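Equipment Planning for Service Robots
Course notes, week 5: what a sorting robot costs before it sorts anything

OK, last week we ran out of time right when we got to money, so I'm picking up at the point where Gareth Pearce asked why I kept saying "budget" when I meant "price." Fair complaint. In these notes "price" is the number on the quote and "budget" is everything you will have paid by the time the thing is doing work you would have paid a person to do. If I slip up again, shout.

Our running case is still the Omthorpe job. For anyone who missed it: Omthorpe is a small home-care service, they want an arm on a cart that can tidy and sort a household's first-aid and medicine supplies, and they want to know what to ask for in the October round. They are not asking us to design it. They want a shopping list with numbers next to it and a short page saying what could go wrong. That's the assignment too, so take notes on your notes.

1. Start from the table, please

Most of the drafts I got back started with the arm. I get it, the arm is the fun part! But you can't pick an arm until you know what it has to pick up, how high the surface is and what's in the way. Household supplies are a nasty mix. Blister packs are thin and flat and love to sit flush with a tabletop. Bottles roll. Tubes change shape as they get used up. Cotton has no shape at all, and a pinch that's perfect for a carton will drag half the cotton along with it (ask me how I know).

So before any catalog gets opened, fill in the task sheet. One line per kind of object:

Object, in plain words
Stiff, squashy or floppy
Shiny, clear or dull
Thinnest side
Where it usually lies, and what it lies on or in
One hand or two
What happens if you drop it

The "one hand or two" line changes more budgets than anything else on the sheet. A lot of people holding up one small thing and sorting another will use both hands without thinking about it. If your task really needs that, you're pricing two arms, two grippers, a wider base and a longer setup. Some tasks can be rearranged so one arm copes, with a tray or a clip doing the job of the second hand. A clip is cheap. Try the clip first.

2. Grippers and the things that wear out

The group working with Stuart Treloar did a nice job here, and I'm stealing their layout. They split the hand end of the robot into what you buy once and what you keep buying. Fingers and motors on one side; fingertip pads, suction cups and cable sleeves on the other. Then they put in 18 sets of pads for the first year. I thought that was high, then I looked at what our own lab got through in the spring and shut up.

Suction comes up every year, so let me save you some pain. It's lovely on cartons and smooth flat faces. On the foil back of a blister pack it depends how crinkled the foil is. On gauze, cotton and rolled bandages, forget it, air goes straight through. If you plan for suction, plan for fingers as well, and put the tool changer on its own line so whoever reads the budget can see it.

3. Cameras, lights and shiny stuff

Clear plastic and foil are miserable for depth cameras. You get holes in the depth data where the object ought to be, or speckle that wanders as the light changes. Glossy tile does it too, and so does a polished floor. Homes are full of both.

What does that mean in money? Three lines people leave off:

A second camera at a different angle, with its mount and cable
A small diffused light you control, so you aren't at the mercy of the ceiling fixture
Time to collect footage in real rooms

That last one needs some explaining. If you plan to train the system on people doing the job, you need those people, in their own corners of their own homes, with the clutter they have. A bare white bench gives you a robot that is very good at bare white benches. Budget for recording, for somebody to check the recordings and for somebody to label them. Checking always takes longer than recording. Put a person's hours there, even if the person is you.

4. Reading a quote

We had two quotes for the case, one from Flurenham and one from Chaturvedi. I won't paste them in full, you have them in the packet. A few things to look for as you go through:

The Flurenham quote has a lower total, and then you get to the second page and the controller is listed as an option. It isn't optional. The arm won't move without it. Add it in before you compare anything.

The Chaturvedi quote includes training for 2 people. Good! But the travel is billed separately and there's no cap. Write and ask for a cap. Vendors will nearly always give you one if you ask before you sign, and I have never had much luck asking after.

Both quotes assume a fixed bench at standard height. Our case has low tables, stools and the occasional floor-level bin. Reaching down past the edge of a low surface is hard on a short arm, and a longer reach usually means a heavier base. Ask each vendor for the lowest point the gripper can reach with its payload on, in writing.

Then there's the Gririer cart. It's $2,491 with the battery and it looks expensive next to a plain steel one until you price the locking casters, the battery and a day of drilling holes in the plain one. I'm not telling you which to choose. I'm telling you to price both all the way to the end.

5. The stuff around the robot

Baskets and trays, in quantity. Practice supplies: empty bottles, empty tubes, expired blister packs with dummy tablets in them (never live medicine in the lab, I will be very boring about this). Storage for all of it. Spare emergency stop. A waste bin that the arm can find every time, which means a fixed spot on the floor and a bag that doesn't flop over the opening. Cleaning wipes that won't cloud the camera covers.

I ask for at least 50 practice objects before anyone runs a trial. Buy or save more than one of each kind, and rough some of them up. A brand-new tube and a half-squeezed one are two different objects to a gripper.

6. Contingency

Pick a percentage, say where it came from, and keep it on its own line. Please don't hide it by rounding everything else up. Reviewers can smell it, and when one line gets cut you lose the cushion along with it.

For next time

Bring your task sheet filled in for one household surface of your choice. A bathroom shelf is fine, so is a nightstand or a kitchen drawer. Write down what you see on it before you tidy it! Then mark which lines would make you spend money, and bring one question you would send to either vendor. We'll go through the Omthorpe corner together at the start and fill in the "one hand or two" column as a group, so have a pen out when you sit down.
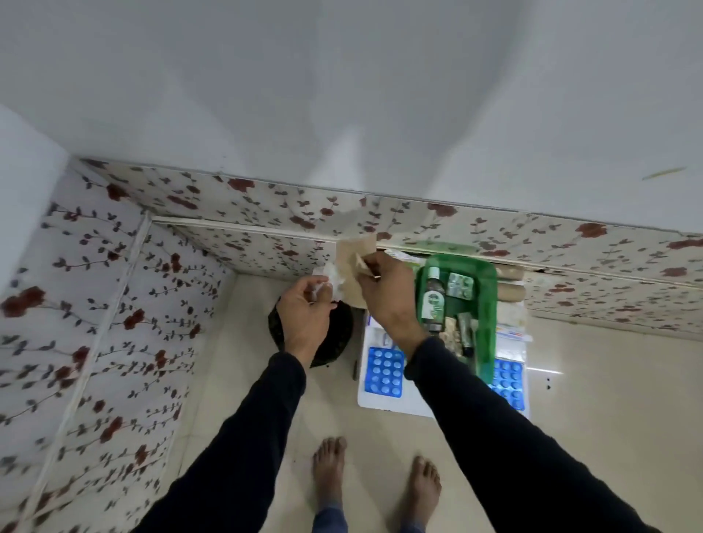
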